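Posted 11 Nov 2020
By the recording secretary, Larko Wellness Group

Minutes of the regular meeting on sleep and supplements

The meeting opened with the June minutes, which were approved after one correction. The line saying members "agreed" that magnesium helps with sleep was changed to "discussed whether." Several people remembered no agreement of any kind.

1. Womix evening powder

The group went back to the Womix powder, which the maker would like us to recommend in the winter handout. The leaflet was passed around. It promises deeper sleep within a week and cites a study of 200 adults. The chair asked who had read the study. Two members had. They reported that it had no comparison group, that people rated their own sleep, and that the survey was run by the company. The chair said that a warm drink and an early night might do as well, and there was some laughter.

A member argued that the powder is harmless and that people like having something to take. The reply was that harmless is a low bar at that price, and that the label doesn't say how much of each herb is in a scoop. It lists a "calming blend" of 600 mg and stops there. Anyone on blood pressure pills would want to know more than that.

Decision: no recommendation. The secretary will write to Womix and ask for the full ingredient amounts. Expectations of an answer are low, as the last letter got a coupon.

2. Bedtime habits page

The draft from the Tuma subgroup was read aloud. Most of it was fine: regular hours, less coffee after lunch, a dark room, phones put away. The trouble was the sentence claiming that these steps "cure insomnia in most cases." No source was given, and the subgroup could not remember where it came from. It will be struck. The part about vitamin D was also questioned. The draft suggests 3000 units a day for everyone, with no mention of a blood test or of talking to a doctor first. It was pointed out that this number appears on a good many websites that also sell vitamin D.
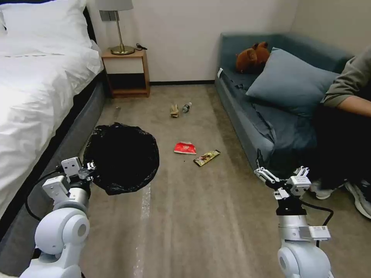 Agudelo wrote in ahead of the meeting to say that the page was already too cautious, that readers skip anything with "ask your doctor" in it, and that a plain number would do more good than a paragraph of warnings. The letter was read in full. The chair's view was that a plain number is only useful if it is the right one for the person reading it, and we have no way of knowing that. The vote went against including a dose.

3. Printing

The print shop quoted for 100 copies of the handout. It was asked whether anyone reads the handout, and the question was not settled. Printing is put off until the text is final.

4. Other business

A request to invite a speaker on "detox sleep" was declined. The person proposing it was asked to find out what is being removed and how anyone would measure it, and may bring it back.

Revised Tuma draft due before the next meeting, with a source beside each claim. Meeting closed.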